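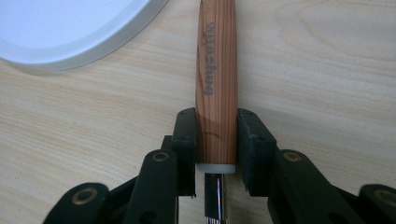

Hand-held gripper closed on the handle of what looks like a carving tool, white tray at upper left.

Tevard bench set

README, last edited 17/08/2025

Recordings made with a hand-held gripper at the Hindlow shared workshop. The task is picking up hand tools from a table and putting them in a tray. The gripper was built at home by Baltazar Quintero and finished on the workshop's benches. The set was recorded in May.

What is in it

There are 185 recordings in total. Each one is a single pick, starting with the gripper open above the table and ending when the tool has been let go. Recordings where the tool was dropped are kept and marked "drop" in the notes column. Two people did all the picking: Rocío Ledesma (right-handed) and Abundio Villalobos (left-handed). The operator is given by initials.

Folders

raw - video as it came off the camera, not trimmed
trimmed - the same, cut to the start and end of the pick
notes - one spreadsheet, one row per recording
parts - drawings for the finger pads and linkage arms

File names match across raw and trimmed. If you rename anything, change the spreadsheet as well or the loading script will skip that row without telling you.

The gripper

Two black finger pads on linkage arms, with brass eyelets at the pivots. The eyelets went in after the plain holes wore oval. Press them in from the outer face and check that the arm still swings freely before fitting the next one. The drawings in parts are for the second version of the pads. The first version was thinner and twisted on round handles, and no recordings from it are included.

Pads pick up dust from the bench. Wipe them between sessions with a dry cloth. We tried a damp one and it left them slippery for a while.

How the picks were done

Put the tool down anywhere within reach of the tray, at any angle. Close on the handle, lift, move over the tray, open. Carving tools may be gripped at either end of the handle but not on the blade. Guards stay on any tool that has one.

Known problems

7 recordings have no sound. They are listed at the bottom of the spreadsheet.

Lighting changes with the time of day - there was no fixed lamp until the last session.

Thanks

Olesia Sydorenko wrote the loading script. Consuelo Aguirre lent most of the carving tools and would like it known that they are sharp.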